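Setting Limits on Interruptions: A Conversation with Beverley Kereama

20 April 2025

Beverley Kereama trains supervisors in workplace communication at Todura, a consulting firm with a staff of 27. Most of her work concerns interruptions: how people break into each other's time, and how the person interrupted can respond without damaging the relationship. She spoke with Lachlan Moffat by phone from the firm's Dullcombe office.

Kereama defines an interruption narrowly. "It is a request for attention that arrives while you are doing something else and that expects an answer now," she said. "An email you read at lunch does not qualify. A person standing at your desk does."

She separates the request from the timing. In her view most people object to the timing and then answer as if they objected to the request, which makes them sound unhelpful. Her standard reply has two parts. The first confirms that the message was received. The second names a time. "I heard you, and I can look at it at two o'clock. You can say that in five seconds. Then you go back to what you were doing."

Moffat asked what happens when the other person keeps talking.

"You repeat the time, in the same words," Kereama said. "People tend to add an explanation on the second round, and the explanation gets debated. If you say you have a report due, someone will tell you the report can wait."
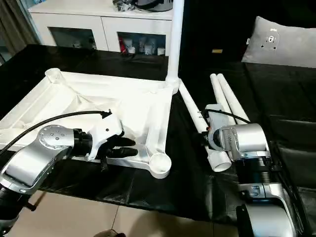
The method depends on keeping the appointment. Kereama asks clients to write the time down while the other person is still present, and to start the conversation themselves when it comes. Missing it once or twice teaches colleagues that the only reliable way to get an answer is to interrupt again.

Last August she ran a written exercise with supervisors at Sternitz. Each kept a log for 30 working days, with columns for who interrupted, the subject, the length, and whether the matter could have been held until the end of the day. The combined logs held 1427 entries. She declined to give a breakdown by department but said the last column was the useful one. "Several people marked most of their entries as things that could have waited. They had answered every one of them on the spot."

She does not recommend the log as a permanent habit. Six days is enough for one person working alone, in her opinion, provided the days are ordinary ones.

Managers are a separate case. An employee cannot always assign a time to a boss, and Kereama does not advise trying it in the same form. She suggests stating the current task and asking which one comes first. "Then the decision belongs to the person with the authority to make it. You may not like the answer, but you have stopped guessing."

At home the wording changes more than the structure. Partners and teenagers dislike being given an appointment, so she uses an event in place of a clock time: after the dishes, when this call ends. Small children need something shorter, and she makes no claim that the method works below school age.

Moffat raised the question of guilt. Kereama said she hears about it in nearly every course and treats it as a matter of practice. Her clients rehearse the two-part reply aloud in pairs, first with a neutral request and then with one they would find hard to postpone. The McAlister course, her longest, gives a full morning to this.

Asked where a beginner should start, she recommended one person and one kind of request. "Pick someone you get along with. Use the sentence for a week. Change the wording if it sounds stiff coming from you, but keep the time in it."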